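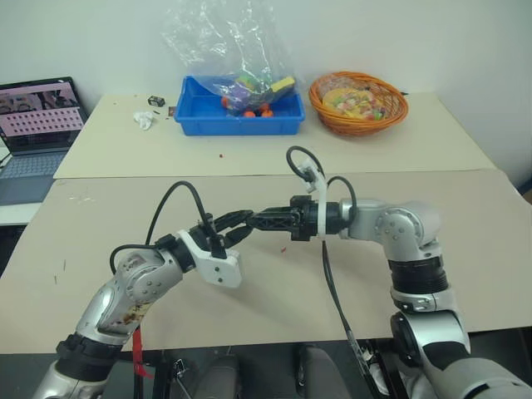
Bourses de mobilité : le nouveau calendrier et ce qui change pour les dossiers

La campagne de bourses de mobilité du réseau Pudum ouvre en octobre. Elle concerne les étudiants de deuxième et de troisième année qui partent en stage ou en semestre d'études hors de leur région, en France ou à l'étranger. Les dossiers se déposent en ligne, sur l'espace personnel, jusqu'à la fin du mois à midi. Passé cette heure, le formulaire se ferme et les pièces manquantes ne peuvent plus être ajoutées.

Le montant de base est de 800 euros par séjour. Il est versé en deux fois, la première partie au départ et le solde au retour, sur présentation de l'attestation de fin de séjour signée par l'établissement ou l'entreprise d'accueil. L'an dernier, plusieurs soldes ont été versés en retard parce que l'attestation portait une date de fin différente de celle de la convention. Si votre séjour est raccourci ou prolongé, faites établir un avenant avant votre départ des lieux. Une lettre explicative envoyée après coup ne suffit pas.

Qui peut déposer un dossier

Il faut être inscrit à titre principal dans l'une des écoles du réseau et ne pas avoir déjà bénéficié de deux bourses Pudum au cours du cursus. Les alternants restent exclus du dispositif, leur mobilité relevant de l'opérateur de compétences de leur employeur. Les étudiants en césure peuvent postuler si leur convention de césure est signée au moment du dépôt.

La durée minimale du séjour passe de huit à six semaines. Cette modification était demandée depuis longtemps par les filières dont les stages d'été sont courts, notamment l'agroalimentaire et la logistique. Les séjours fractionnés sont acceptés à condition que les trois périodes, au plus, se déroulent chez le même accueillant.

Les pièces à fournir

Le dossier comprend le formulaire en ligne, le certificat de scolarité de l'année en cours, la convention de stage ou la lettre d'admission, un relevé d'identité bancaire au nom de l'étudiant et un budget prévisionnel. Le modèle de budget a été refait. Il tient désormais sur une page et sépare le transport, le logement et les frais courants. Les anciens modèles ne seront pas repris, même complétés correctement.

Le relevé bancaire doit correspondre à un compte courant. Les comptes d'épargne et les comptes ouverts au nom d'un parent sont refusés par le service comptable, et chaque refus retarde le versement d'environ un mois.

La lettre de motivation disparaît. Elle est remplacée par une question ouverte dans le formulaire, à laquelle il est demandé de répondre en une vingtaine de lignes : que comptez-vous faire sur place et quel lien avec votre formation ? Les réponses copiées de la fiche de stage ont peu de chances de convaincre les lecteurs.

Logement et transport

Un accord avec la résidence Contreras permet de réserver une chambre meublée à la quinzaine pour les séjours en métropole. Les demandes passent par le bureau de la mobilité, qui transmet les dossiers complets dans l'ordre d'arrivée. La caution est à verser directement à la résidence et n'entre pas dans le calcul de la bourse.

Pour les trajets, les billets achetés avant la notification d'attribution restent à la charge de l'étudiant si la bourse est refusée. Les billets modifiables coûtent plus cher mais sont acceptés dans le budget prévisionnel.

Deux entreprises partenaires, Dralus et Trarkik, proposent par ailleurs un complément aux étudiants qu'elles accueillent en stage. Ce complément est cumulable avec la bourse et ne demande pas de démarche séparée. Il suffit de cocher la case correspondante dans le formulaire et de joindre la convention.

Instruction et réponses

Les dossiers sont lus en novembre par un enseignant et un membre du bureau de la mobilité, qui ne se concertent pas avant d'avoir rendu leur avis. Les réponses sont envoyées par courriel sur l'adresse de l'école uniquement. Pensez à vérifier que votre boîte n'est pas pleine et que les messages ne sont pas redirigés vers une adresse que vous ne consultez plus.

En cas de refus, un recours peut être déposé dans les quinze jours. Il doit apporter un élément nouveau.

Une permanence est ouverte au bureau de la mobilité pendant toute la campagne, de 12 h 30 à 14 h, sans rendez-vous. Venez avec votre convention, même non signée.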